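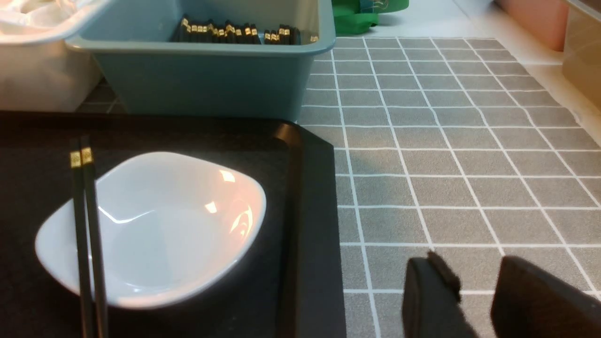 Second day on the tableware for the November suppers. I started at half past eight, before the hall heating came on, and kept my coat on until ten. The plan for each place is the same as last year: one tray, one bowl, one pair of chopsticks, with a spoon and a small dish if the soup is on. I set out a trial place first to see how it would carry. The black chopsticks with the gold bands look good against the white bowl, but laid across the side of it they will roll as soon as anyone walks with the tray. They will have to go flat on the tray, beside the bowl. I wrote that on the sheet and moved on.

The chopsticks are the Vudby ones, 600 in the order and 578 in the boxes when I counted them last night. I have written to Vudby about the missing 22 and had no answer. We can manage the first supper without them. The second one is bigger and I would like them by then.

After that I worked on the bins. Last year everything came to the serving table in whatever box it had arrived in, and people were reaching over each other for spoons. This time the bowls and little dishes share the big white bin, spoons go in the small white tub and chopsticks go in the blue-green one. I tried the chopsticks standing up to save room, and they fell over whenever I took out a few, so they are lying down again.

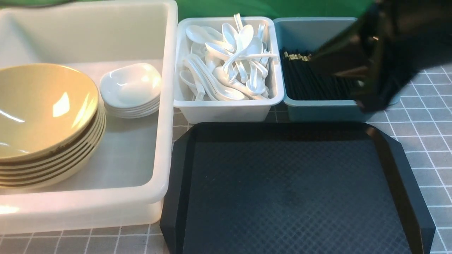

Nest Powell thought the spoons should be laid straight as well, all handles one way, or they would catch on each other when we were in a hurry. I tried a handful. It took longer than it was worth, and by the second supper they will be in a heap again whatever I do. We agreed to leave them and put out a second tub.

Lunch was soup from the flask and the end of the bread. Rang Jovine about the tablecloths – they have 4 of the long ones and can hold them until the end of the month. I said yes to all of them. Salazar is still too expensive for the napkins, so I will use up what is in the cupboard first.
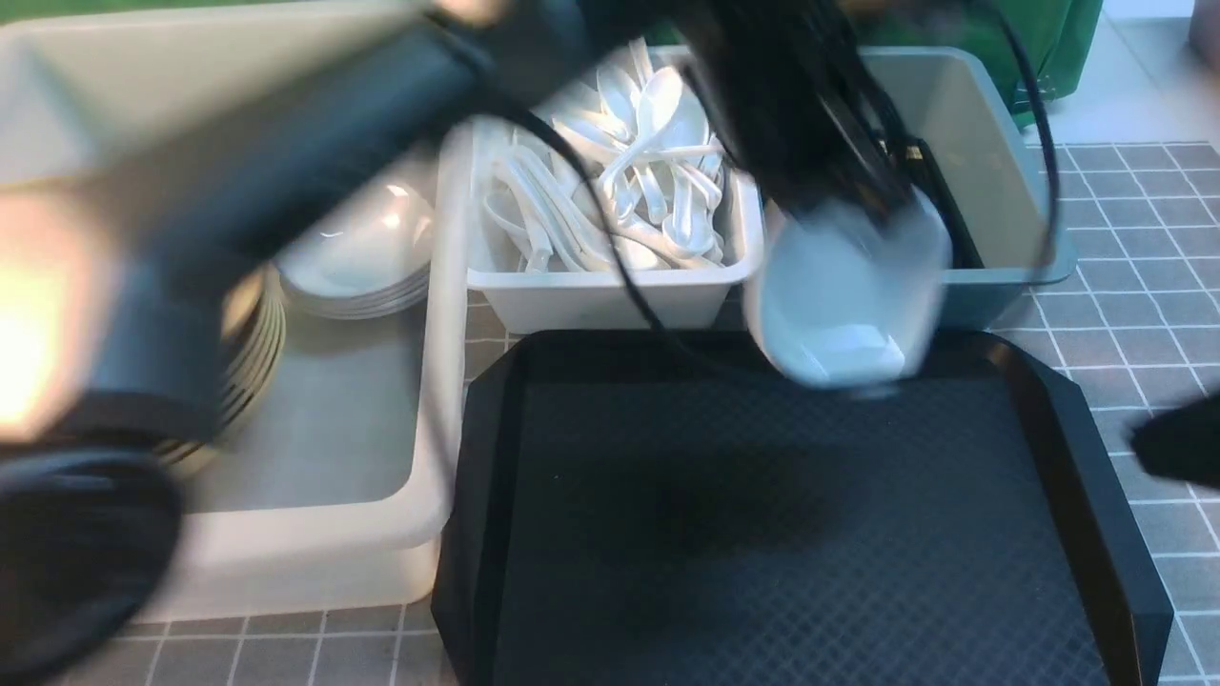

Bowls, spoons and a tray at the serving table.

Went through the trays in the afternoon. There are 146 on the list from Stolanier, and a dozen of those are the old ones with the chipped corners, which I want to keep back for clearing. Tudur Pugh is bringing his van for the rest of the boxes and needs to know how many there are. I told him I would ring tonight, then forgot until after supper. 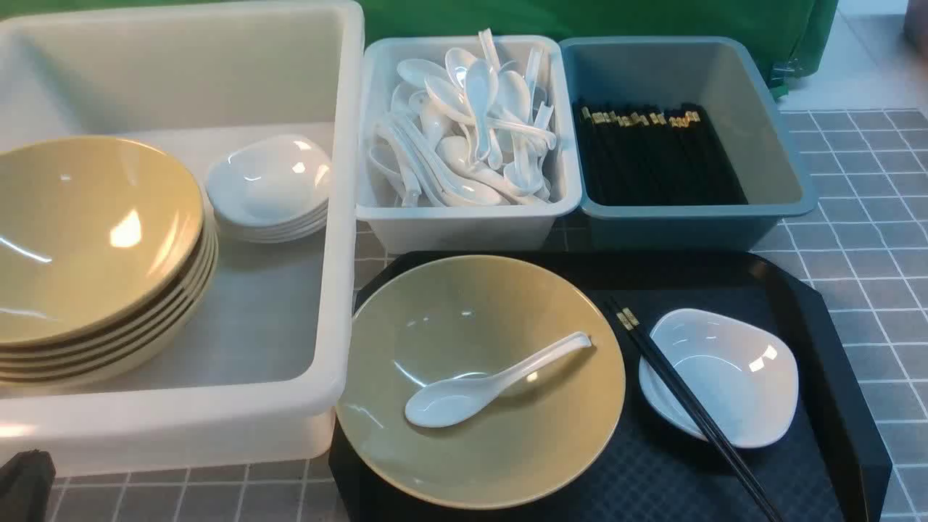 He can come at four tomorrow, which gives me the morning to wash the last of the bowls and find the lids. I still have to label the bins on the side that faces the line, and buy tape. Back hurts a bit from the bending. Bed by ten.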